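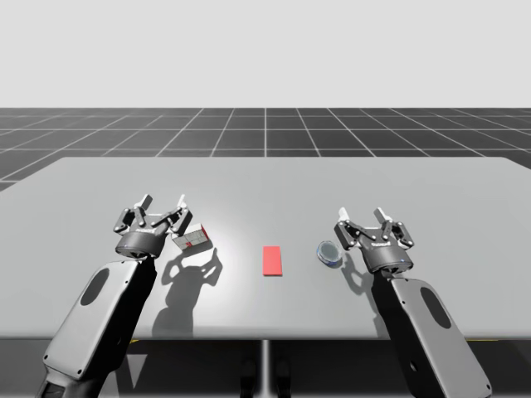

About Sukside

Sukside writes rules for robots that work with two arms. More precisely, we write rules for the people who own such robots, because the robots have never once opened the handbook.

We started as the back half of an integration shop called Firasetti. The front half sold cells to packaging plants and small labs. The back half answered the phone afterward. In time we noticed that most of the calls were the same call, and that the answer was usually a sentence somebody should have written down before the thing was switched on. So we moved down the hall and began writing the sentences.

What we do

We publish a practice guide, the Seixas Guide, free to download and not especially pleasant to read. The current edition came out on June 11, 2024 and holds 593 rules. The one before it held 587. We took several out and were briefly proud of ourselves, and then the comments came in.

We also review cells for clients. You send us your task, your layout and your procedures, and we send back a list. Some clients frame the list. Most of them argue with it, and we prefer that.

How we work

Every rule gets tried in simulation before it goes to print. Our test tasks are small and dull on purpose: a table, two arms, a few objects, a red pad between them. If a rule can't be followed at a table like that, it has no business on a factory floor with a forklift going by.

A rule has to say who does what, and when. "Exercise caution near the shared area" was in our first draft, and we keep it on the wall as a warning to ourselves. What replaced it says that one arm at a time may enter the shared area, that the other waits outside it with its path clear, and that the program must name which arm goes first. You can check that. You can also fail it, and plenty of people do.

A few more that get us mail:

Write down the starting position of every object, including the ones you don't plan to touch.
An arm that is waiting is still a moving machine as far as the risk assessment is concerned.
If a grip is lost, stop both arms. Yes, both.
A simulated pass is filed as a simulated pass. It does not become a real one by being copied into another folder.
No rule may contain the word "appropriate." 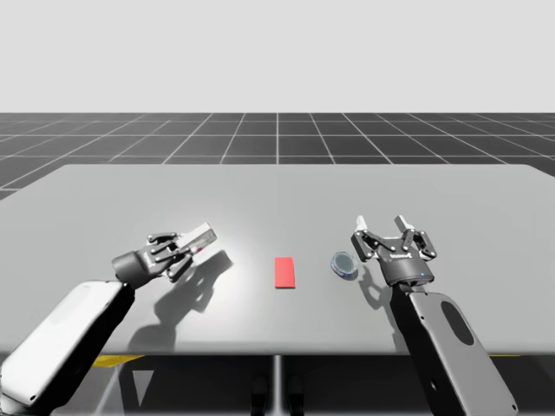 Deolinda Garcia wrote to us that the both-arms rule cost her line more stops in its first month than everything else in the guide put together, that she had cursed us by name at each one, and that she would still like it kept, with a clearer note on how to restart.

She got her note. It's rule 22, and it is longer than the rule it explains.

Who we are

There are 7 of us, in two rooms above the Trornero building's loading dock. Everyone here has installed a cell, and everyone has at some point installed one badly. We consider this a qualification. We don't sell robots, grippers or software, and we take no money from anyone who does.

Comments on the guide

The guide is open for comments every August. Send the rule number, what went wrong, and what you'd write in its place. Comments that say only "unclear" will be answered with a request to be clearer.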